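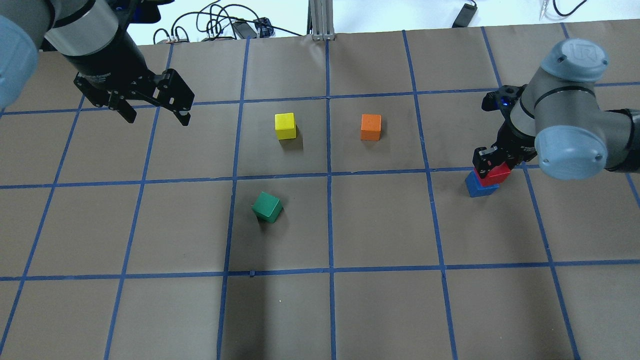 February 2018 - gripper comparison, cubes on the taped board

Both arms up on the Tirkeneck controller. Left arm keeps the old fingers, right arm has the Brodent set. Same closing force on both, same approach height, speed at 17 percent. Task is red on blue, right arm placing, left arm parked open over the top left cells.

Ran 170 stacks per gripper, then swapped the finger sets between arms and ran the lot again. Brodent fingers release cleaner. The old pair drags the upper cube a little toward whichever finger lets go last, and the error grows if the cube was picked off center. Houshang Babaei thinks it is play in the left finger carriage. I think it is pad wear, those pads have been on since December. Not settled.

Cubes lying at an angle to the tape (the green one, for instance) are still a problem for both sets. The gripper squares them up on closing, but the camera estimate is then stale and the place pose is off. Need to re-read the pose after the grasp.

Encoder count at full close: 3,453 on the old set, 3,573 on the Brodent. Do not share one config file between them, I did that for the first batch and had to throw it out.

To do:
New pads on the old fingers, repeat red on blue.
Ask Fornonach for the longer wrist cable.
Retape the board before the next camera calibration - the grid is only good enough for rough placement.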